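Hadcombe Travel Help > Festivals and Local Events

Is the lantern week in Hadcombe worth planning a whole trip around, or is it better as a stopover?

Posted by Norbert Fodor, Oct 4, 2021

Hello everyone, and thank you in advance to anybody patient enough to read all of this! My wife and I are hoping to come over for the lantern week at the end of October, and we have been going back and forth about how long to stay. She would like to be there for the whole thing, from the opening walk to the last night by the river, and I keep looking at the map and thinking we could do two nights in Hadcombe and then move on to Peltia and the coast.

A bit about us so you know who you're dealing with. We are both retired, we walk well but not fast, and we'd much sooner sit on a wall with something warm to eat than be squeezed up against a stage. We went to a big lights festival a few years ago and saw mostly the backs of people's heads, so we're a little wary. We don't need a fancy hotel, but we do like a place where you can make your own tea in the morning.

What I'd love to know is whether the nights are different from each other or more or less the same, whether it's realistic to find a room in the old part of town this late, and whether the evening bus from Peltia still runs during the festival. I have found three different timetables online and they all disagree. Also, do we need to book one of the tour packages, or can you just turn up and follow the crowd? The packages seem to include a dinner and a guide, and the one I looked at was through a company called Skomix.

Sorry for the length. My daughter says I write to strangers the way other people write to their cousins.

Omar Bitar

Hi Norbert, welcome, and please don't apologize, this is just the sort of thing the board is for. I grew up a short walk from the river and I've been to more lantern weeks than I can remember, first on my father's shoulders and now with my own kids dragging me along, so I'm happy to tell you what I can.

The nights are quite different. The opening walk is the one you see on all the posters, with the paper lanterns going down from the upper gate to the bridge, and it is lovely but it's also where you'll get your backs of heads again. There were 300 lantern places in the walk the last time I took part, and every one of those people brings a family along to watch. After that it calms right down. The second and third nights belong to the neighborhoods, so each street does its own thing. Some have music, some just put out tables and soup, and a few of the older streets have storytelling, which is mostly in dialect but still fun to sit through (you can tell where the jokes are). The fourth night is the children's one. Then the fifth is the river night, when the lanterns are set along both banks and everybody goes quiet for a while before the singing starts. If I could only give you two nights, I'd give you the third and the river night, with the children's night in between for a rest or a day out.

So my own answer would be to stay 4 nights and skip the opening walk. You arrive when the first crowd is heading home, the rooms get easier to find, and you still see the best of it. Peltia will be there the week after, and it's much nicer when you aren't rushing.

About rooms. The hotels inside the walls fill up early, but try the family apartments on the streets behind the market, up the hill from the Sabbagh bakery. They aren't always listed on the big booking sites, and some owners still prefer a phone call. They nearly all have a little kitchen, so your tea is taken care of. Ask whether there's a washing machine too. Late October here is muddy, the riverbank especially, and if you're walking on to the coast afterward you'll be very glad to start with clean socks and pants.

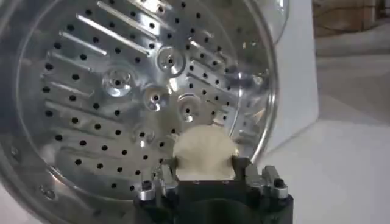

Inside a washing machine drum

If the apartment doesn't have one, ask the owner where the nearest self-service laundry is and go in the morning. By late afternoon during lantern week everyone has had the same idea, and you'll be standing there with your bag when you could be eating.

The packages are fine if you like having someone explain things, but you don't need one to get in anywhere. All the street events are free and open. The only thing you can't do without booking is take a seat at the long supper on the river night, and you can get those places at the town office by the bridge when you arrive. I haven't used Skomix myself so I can't say anything for or against them.

For food, look for the chestnut soup, and have the flat bread with cheese and herbs from whoever has the longest line of grandmothers in front of it. Bring a small cup from home as well. People will offer you hot cider, and it's considered good manners to have your own. Bring a warm hat, too. The damp comes up off the water and it gets into your ears.

I do hope you come. If you see a tall man with two girls arguing over one lantern, that's us, come and say hello!

hillside_marta

bus from Peltia is the 1006. it does run but on the river night it stops at the lower car park and not the square, so you have a walk up, 15 min if you're slow. last one back leaves early so don't plan on it if you want to hear the singing. check the paper timetable at the station, the online ones are old

also I disagree about skipping the opening walk, just stand by the upper gate instead of the bridge. hardly anyone up there and you see all the lanterns being lit

Norbert Fodor

Omar, Marta, thank you both so much. I read Omar's reply out loud at breakfast and my wife looked extremely pleased with herself, so I think the matter is settled and we'll be staying for most of the week. We'll try the upper gate if we can get there a day sooner. I'm going to telephone about apartments this afternoon, and two cups have already been put beside the suitcase. Does anyone know if the path from the upper gate down to the market has a handrail? My knee is fine going up but not so good coming down.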